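Teaching Two Arms to Fold: Your Questions About the Brarnach Laundry Set

By the Brarnach team
4 April 2022
46 shares | 2 comments

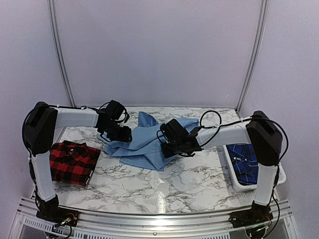
We've had a lovely pile of mail since we opened up the first part of the set, so we've gathered the questions that keep coming back.

What are you collecting?
Recordings of two arms folding shirts, with a person steering both arms the whole way. Every recording holds the camera video and the joint positions, lined up in time. We call one recording an episode. As of this month we have 3683 of them, and 2670 have passed review!

Why shirts?
Because cloth is wonderful! A mug keeps its shape when you pick it up. A shirt can land a thousand different ways, and the sleeves have ideas of their own. We think that variety is exactly what a learning system should get to chew on.

Do you start each episode with the shirt laid flat?
No. Operators drop it, shake it, or bunch it up first. Flat starts made the early Closavar model look great until somebody handed it a real heap (a humbling afternoon).

Do you throw away the clumsy episodes?
Only if the recording itself is broken, say a camera dropped out. If an operator misses a corner, goes back and gets it, we keep that and tag it "recovery." Those are some of our favorites. Episodes that never reach a finished fold are kept too, in a separate folder, so please don't mix them in by accident.

How long does it take to learn to steer the arms?
Most people get a decent fold by their second day. Sleeves take longer. Go slow at first; smooth beats fast, and the model will copy your jitters!

Who reviews the episodes?
2 reviewers watch each one, separately. If they disagree, it goes to the Curkgate group for a final call.

Can I use my own clothes?
Yes, please! Plaids, solids, stripes, kids' sizes, all welcome. Skip anything with sequins or loose beads. Fill in the garment sheet before you start recording.

Will there be pants?
Bataineh is trying them in April. Pockets are a whole new adventure, and we'll post the first episodes as soon as they're reviewed.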